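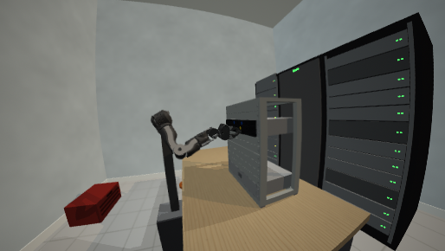 Kai-wen reckons a robot shouldn't be allowed to touch anything in a machine room until somebody has written down what "touch" means. I laughed when I first read that in the comments under my last post, and then I spent most of March finding out how right it was!

So, the contact rules. At Pradarano we had a page of good practice for arms working near server racks, and it was mostly about keeping clear of things. Keep-out zones, speed limits, where people may stand. All sensible, all borrowed from the factory side, and very little use once the whole job is to put a gripper against a front panel. You can't keep clear of the thing you've been sent to handle.

We try everything in simulation first (I love this part, I could do it all day), with a small rack enclosure on a table and the arm on its post beside it. The full-size racks are in the room too, so the arm has neighbours to respect. The new page came out of those runs, and it's still only 4 rules long, on purpose.

First, every contact has a named surface. "The enclosure" won't do. Front face, top rail, handle, whatever it is, it goes in the task file before the arm moves.

Second, every named surface has a force limit, and the limit belongs to the surface. Candela fought for this one and I'm so glad she did. We used to set a single limit for the gripper and hope it suited whatever it met, so a thin blanking panel got the same treatment as a steel upright.

Third, indicator lights and anything glossy count as no-press areas unless the task says otherwise. Fingertips may come close, but the margin has to be written down. Ours is 5 millimetres for now, and Unai thinks that's too generous — we'll see.

Fourth, the way out is planned before the way in. If the arm stops with its fingers on a panel, there must already be a checked path back that doesn't swing the elbow into the next rack. I'd have put this one first, to be fair, but Macarena had already printed the page.

What I like best is how quickly you can check a job against it. The Lundel draft we started from ran to 14 pages and I never once saw it open on anybody's desk. Ours is taped to the wall, with pencil all over it.

Still unsettled: whether a simulated pass should count towards sign-off at all. Ramiro says it should count for the path and never for the force, as our contact model is a bit too kind to the panels. I'm leaning his way. I'd also like a fair rule for cables, which we've left out completely, and if you've got wording that works where you are, please put it in the comments — I'll try it on the Clutgate job next.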